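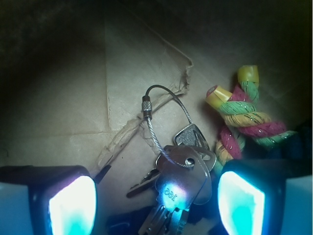 Tobias Dunleavy asked at the end of last week's class whether keys really deserve an evening to themselves, seeing that most of us own one bunch and it either turns up or it doesn't. It was a fair thing to ask, and I gave a rather poor answer with my coat half on, so let me try again on paper.

Home in Order, evening course, Justham Adult Learning
Session 4 handout: Small things by the door
Mon 24 February, Room 119, Watkins Building

Keys are where I like to begin with small things, partly out of affection (I have lost a great many of them) and partly because they show up every weakness in the way a household puts things down. A coat is big. You can throw a coat at a chair and it will still be a coat on a chair when you want it. Keys go into whatever is nearest, under whatever lands on them next, and they travel with the thing they were dropped into. If you have a dog or a cat, the thing they were dropped into may well be a bed or a basket of toys, and then you are hunting for metal among fleece and rope while somebody waits in the car.

So this week we look at the stretch between the front door and the first place you sit down. I call it the landing strip. I have used that name with several groups now and somebody always tells me there is a better one, and I always forget to write it down.

1. The ring itself

Before we talk about where keys go, have a look at what they are on. The split ring is the one everybody knows, and it has a lot going for it. It is cheap and it holds on, but it is hard on the fingernails, and people put off changing what is on it. That is how you end up carrying the key to a bicycle lock you gave away two apartments ago.

The braided steel cable kind, with a little knurled connector that screws the two ends together, is much easier to open. You unscrew, slide a key off, slide another on, and screw it shut again. I find people with a cable ring sort their keys more often, simply from it being less of a bother. The drawback is the screw. Give it a turn with your fingertips now and then, say when you are waiting for the kettle, and make a habit of it. The rough surface is there so you can get a grip.

Look at your key heads too. Some carry a stamped marking, such as 16C, and some have a pattern or a shape you would know with your eyes shut. All of that is useful. If two of your keys look alike, put a dab of nail polish on one. Please don't write your address on anything that lives on the ring. I would also keep the ring to keys only, with perhaps one soft tag if you need the bulk, but I know from the groans last time that the loyalty cards have their defenders.

2. What lands next to the keys

For homework you were asked to look at your own landing strip every evening and write down what was on it, without tidying first. Thank you to everyone who did this properly, and to those who tidied first, I could tell. The lists were wonderful. Mail, gloves, a tape measure, sunglasses in winter, a jar lid. And in every house with an animal in it, toys.

I want to stay with that mixture for a moment. Most of the books tell you to separate things right away, each kind in its own box, and for a linen closet I would agree. By the door it asks too much of tired people. You come in with a leash in one hand and a bag in the other, and you have one movement left in you. One movement will get things into one open container. Sorting can come after supper.

I think of it as two stages. The catch tray takes everything. The homes are where things go later, when you have both hands and the light on. If you only remember one line of this handout, let it be that the catch tray gets emptied every day, and it doesn't matter much at what hour. 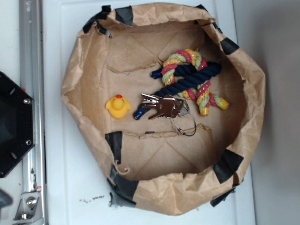 Fig. 1. A catch tray made from a paper bag: rope toys, a yellow rubber duck, and the keys on top.

You will notice that the keys in Fig. 1 are easy to find, and this has to do with the order in which things lie. Soft, bulky things make a sort of nest and the small hard thing sits on top of it. Turn that around, with the ropes over the keys, and you would be feeling for them with your fingers. So put the keys in last if you can. If you can't, at least fish them out and lay them on top before you walk away.

Rope toys deserve a word. Two of them in one tray will tangle, and a loose cable loop is just the kind of thing to work its way around a knotted end. If yours do this constantly, give the ropes a hook and leave the tray to the rest. Color helps as well. Gray metal against dark navy is hard to pick out on a winter evening, and against plain brown paper it is a good deal easier.

3. Making the tray

I promised this would cost next to nothing. You need a brown paper bag with a flat bottom, and black tape or any other tape you like the look of. Scissors are optional, as I usually lose mine halfway.

Open the bag and press the bottom flat from the inside, with your fist if need be. The fold lines will stay visible and they do no harm.

Roll the sides outward and down, a little at a time, going around and around the bag and never finishing one side before the next. If you roll one side all the way, the opposite corner will tear. When the walls are low enough that you can see everything inside without leaning over, stop. Most people stop too soon, and a deep tray turns into a bin before the week is out.

Now tape the rim. Put strips over the rolled edge, pulling each one down on the outside and the inside, and put the first ones where the paper wants to spring open. The result will be an uneven sort of oval or octagon. Paper has opinions about corners and I have given up arguing with it.

If the floor of the bag has torn layers or a flap that stands up, tape that down too, or lay a piece of card over it. I have left mine ragged in the past and regretted it, since a flap is a perfect pocket for a single flat key.

4. Soft places

Several of you have a pet bed within reach of the front door, and in three separate homework lists it appeared as a place where keys had been found. I sympathize. A round bed with a fat fleecy rim is exactly the shape of a tray. It is low and open with a dip in the middle, and your hand knows what to do with a shape like that even when your head is elsewhere.

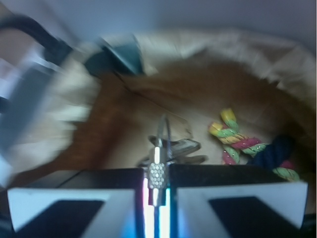 Fig. 2. A knurled metal part with a wire loop, close up, with a round pet bed beyond it.

The trouble with a bed as a catch tray is the fabric. Anything you set down on it settles into the folds, and the next heavy, warm creature to climb in will push it further. A thick bolster has a seam along the inside where it meets the base, and that seam will take a key, a hair clip, a coin or an earring without showing anything from above. When you search a bed, then, don't pat it. Run your fingers along the seam the whole way around, then lift the bed and shake it over a floor where you will hear things fall.

Better still, put the tray right beside the bed, on the side you come in from. Your hand will still want to go to the old place for a while. Let it, and then move the keys across. After two weeks or so you should find you are reaching for the tray. My own household took until December, and we started in the fall, so be patient with yourselves and with whoever you live with.

A little on washing, as it came up in the break. Before a bed cover goes into the machine, do the seam search as above and shake out any toys. Keep the toys in the catch tray while the cover dries, and check them over while you are at it. A rope with long loose threads has had its day.

5. Where the tray stands

Pale, plain surfaces suit a brown tray very well. You see the edge of it, and you see anything that missed. Give it some clear space on every side if the shelf allows. I once put mine between the phone charger and a lamp, and every time I reached for my keys I brought a cable along as well.

It should be at a height where you don't have to bend. I know a dog's things tend to live on the floor, and for a big basket of toys that is right, but a tray with keys in it is better off above nose level. Bosa, our old spaniel, carried a full set into the yard once and we found them when the snow went. 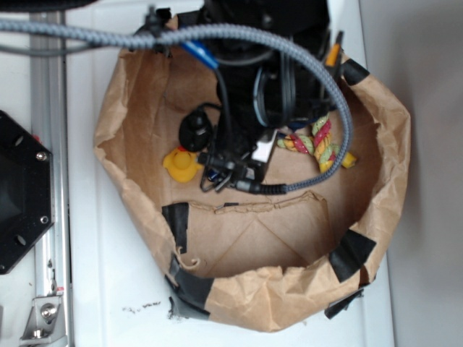 Will a paper one last, though, with people in and out of it all day, or should we just buy a basket and be done, came the question from the back row, and there was a fair bit of nodding.

It will last a while. The rim goes first, usually at a corner where the paper has curled and begun to tear, and a broad piece of tape across the place will see you through a few more weeks. Tape that has come loose should be pressed back or pulled off, so that it doesn't catch on a sleeve. When the walls sag, make another. By then you will know what you want from it, whether it should be wider or lower, and whether it belongs on that shelf in the first place. I would much rather you learned that from a bag than from a basket you paid good money for. Those who do want to buy afterward will find a few decent low ones at Darnano, on the ground floor past the lamps, but measure your shelf first.

For next week

Make one tray and bring it along, flattened if you come by bus. Use it for at least three evenings before class.

Take everything off your key ring and put back only what you can name. Bring the leftovers in an envelope and we will go through them together. We have solved some long mysteries this way.

Set aside 30 minutes on one evening for the homes, meaning the second stage, where the contents of the tray go to live. Write down anything that has no home. Those items are our subject for Session 5, together with the hall closet, so wear something you don't mind getting dusty.

Spare copies of this sheet are in the rack outside 119. The tape is in the drawer underneath. Please put it back.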